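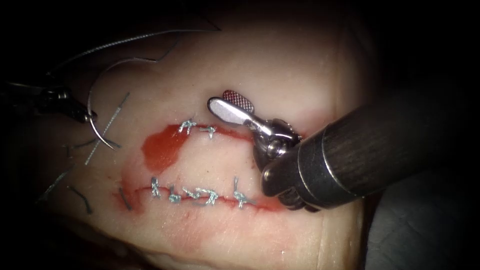 Two robot instruments at work on a practice pad in the Galter Student Robotics Program.

Robots That Sew: A Guide for Young Readers

When a person has a deep cut, a doctor may close it with stitches. The medical word for a stitch is a suture (say "SOO-chur"). Students in the Galter program are studying how robot arms can be guided to make sutures. Their project is called Nidari, and it is part of the school's engineering course.

The students do not practice on people. They practice on a pad that is soft like skin. A line is cut in the pad, and the task is to pull the two sides together, one knot at a time.

How a Knot Is Tied

A suture needle is curved. The curve lets it go down into the pad on one side of the cut and come up again on the other. One instrument holds the needle and guides it through. Then the thread is wound around the tip of an instrument, the end of the thread is taken hold of, and both instruments pull the loop closed. This is called a throw. Several throws, one on top of another, make a knot that holds.
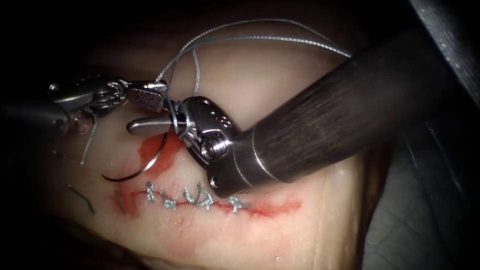

Does the robot decide what to do by itself?
A student controls the arms in this project. The student moves two hand controls, and the robot arms copy those movements on a smaller scale.

Small Hands, Careful Moves

Each instrument has a wrist near its tip. Like your own wrist, it can bend and turn. Thin cables pull on the parts inside, much as tendons pull on the bones of your fingers. The jaws at the end open and close to hold a needle or a thread.

Learning to use the controls takes patience. During the last school year, the class tied 3085 practice knots. Every knot was checked by the course instructor, Viktória Deák, and the students wrote the result in a logbook. A knot passed if it lay close to the cut and did not slip - all others were marked for more practice.

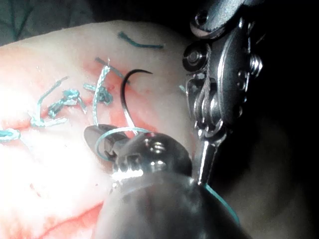
A curved needle comes up through the pad beside the stitches.

Working With Thread

Thread can be harder to manage than the needle. It bends, twists and crosses over itself. Students learn to look for the free end before they pull.
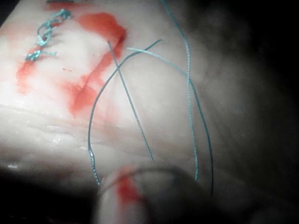
They also learn to keep each piece long enough to hold but short enough to control. New members begin with plain cord on a foam block and move on to the robot arms in February.

Words to Know

Incision: a cut made on purpose.
Jaws: the two parts of an instrument that open and close.
Suture: a stitch, or the thread used to make it.
Throw: one wrap of thread pulled tight as part of a knot.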